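Week 6 Notes: Teaching by Hand, Teaching from a Distance
Robot Skills Lab, Bellport campus

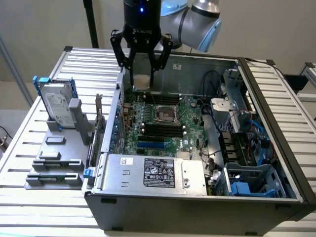
VALLEJO, April — Course handout, posted Thursday

Seating a processor is my favorite task in the whole course, and I'll try to get across why! The part is small, the socket is smaller, and the arm has to come down into a case with walls, cables and a power supply on the floor of it. You do this with your own fingers and hardly think about it. Try to write down what your fingers did and you'll fill a page.

So we show the robot instead. Two ways:

Hand guiding. You put the arm in free mode, take hold near the wrist and move it yourself. You feel the weight and the contact, which is lovely for learning how an insertion should go. Trouble is, your own push gets mixed into the force readings, and your arm may block the camera.

Remote control. You hold a leader handle and the arm follows. The Rotix handle we use sends position and grip together. The recording is cleaner, but you lose most of the feel, so go slowly over the last stretch. Watch the socket, never the handle.

What makes a good demonstration

Start from a slightly different pose each time. Pause above the socket before lowering — a short pause gives the model a clear place to line up. If you miss, back off, correct and keep recording. Those recoveries are gold, please don't delete them.

Our shared set now holds 1,448 demonstrations of this one step. Of those, 1,110 were done by remote control and 292 by hand guiding. The rest mix the two and are stored in the Sturkton folder. Leave them out for this week's assignment.

For next time: record 20 demonstrations with your partner, swapping operators halfway. Write one paragraph on where your styles differ. Look at approach angle first, then the moment of release. The differences can be huge and they're so much fun to plot.

14 shares | 3 comments

Related
Week 5 Notes: Grip Force and Slipping
Week 7 Notes: From Recordings to a Policy
Lab Sign-Up and Safety Sheet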